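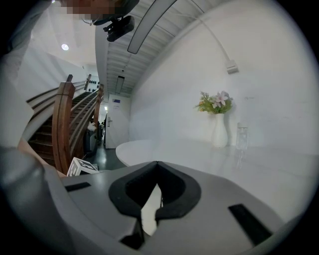 A reader of the draft report asked in writing whether a table may remain in a corridor at all, and whether artificial flowers are treated in the same way as dried or fresh ones. Both points are answered under Section B. The text of the checklist has otherwise been left as issued.

CORRIDOR AND COMMON AREA SAFETY CHECKLIST
Premises: Narness Building, ground floor corridor and stair base
Managed by: Grorkivent Property Services
Inspection type: Routine, February
Start time: 9:20 a.m.

Ratings used: Satisfactory / Attention / Action required / Not inspected

SECTION A. WALKING ROUTE

A1. Floor surface level and free of trip hazards
Rating: Satisfactory
Comment: Dark gray floor, slight sheen. No raised edges found along the center of the route. The cleaning contractor should confirm in writing that the product in use does not reduce grip when the floor is damp.

A2. Clear width maintained along the full route
Rating: Attention
Comment: Width is acceptable on the main length. See B1 for the table and C1 for the stair base.

A3. Door at the end of the corridor opens fully and closes without force
Rating: Satisfactory
Comment: Handle firm. Door closed fully on each of 4 trials.

A4. Door sign fixed and legible
Rating: Satisfactory
Comment: Blue-and-white sign near the top of the door. Keep it free of notices and seasonal decorations.

SECTION B. FURNITURE AND DECORATION

B1. Furniture does not reduce the route
Rating: Attention
Comment: The white round table may stay in its present position against the wall. It must not be moved out to seat people or used as a place to leave deliveries. If the layout of the corridor changes, the table is to be assessed again before it is put back.

B2. Furniture stable, no sharp or broken edges
Rating: Satisfactory
Comment: Edge is curved and undamaged. Table did not rock under hand pressure.

B3. Decorative items
Rating: Attention
Comment: One white ceramic vase with artificial flowers. Artificial arrangements are treated as combustible unless the supplier's paperwork states otherwise, and the same applies to dried ones. Fresh flowers present less of a fire concern but bring the possibility of spilled water on a glossy surface. No paperwork for the present arrangement was held on site. Please obtain it from Dolar Interiors or replace the flowers. The vase has a narrow neck and should be kept well back from the front edge.

B4. Personal items left on furniture
Rating: Attention
Comment: A clear plastic bottle was standing beside the vase. Drinks are to be taken away by their owners. Reminder to be included in the next notice to occupants.

SECTION C. STAIR BASE AND ALCOVE

C1. No storage at or under the stairs
Rating: Action required
Comment: Items have built up in the alcove to the left of the end door. The space is not approved for storage. Everything is to be removed, and nothing is to be returned to the alcove, including items described as temporary. This was also recorded at the previous inspection.

C2. Waste containers suitable and correctly placed
Rating: Action required
Comment: Dark gray trash bin near the base of the stairs, with something white resting on top. The bin is to be moved to the waste room and fitted with a closing lid. Waste must not be placed on top of a bin at any time.

C3. Lighting level at the alcove
Rating: Attention
Comment: The alcove is noticeably dimmer than the corridor. Readings are to be taken by Tolentino Electrical during their next visit. Anyone using the stairs should be able to see the first step clearly from the corridor.

SECTION D. CEILING, LIGHTING AND ELECTRICAL

D1. Ceiling panels secure
Rating: Satisfactory
Comment: White slatted ceiling. No loose or sagging panels noted.

D2. Light fixtures secure and clean
Rating: Satisfactory
Comment: Long fixture and the further rectangular fixture both firmly attached. Covers to be wiped at the next scheduled cleaning.

D3. Wall-mounted electrical boxes closed and undamaged
Rating: Satisfactory
Comment: Small white box high on the wall. Cover in place.

D4. Surface cables fixed and protected
Rating: Attention
Comment: White cable runs diagonally from the box up toward the ceiling. Tolentino Electrical to confirm its purpose, check the fixings and add it to the building drawing. If it stays, a straight run in trunking with clips no more than 500 mm apart is preferred.

D5. Emergency lighting test
Rating: Not inspected
Comment: Log book was off site. Copy requested from Grorkivent.

SECTION E. ACTIONS AND DEADLINES

C1, C2: Grorkivent, within 4 working days.
B3, C3, D4: Grorkivent with the contractors named above, within 20 working days.
B4: Next notice to occupants.
D5: Log book copy to be sent to the inspecting office before the report is closed.

Items rated Action required will be checked in person. Written confirmation is sufficient for the remainder.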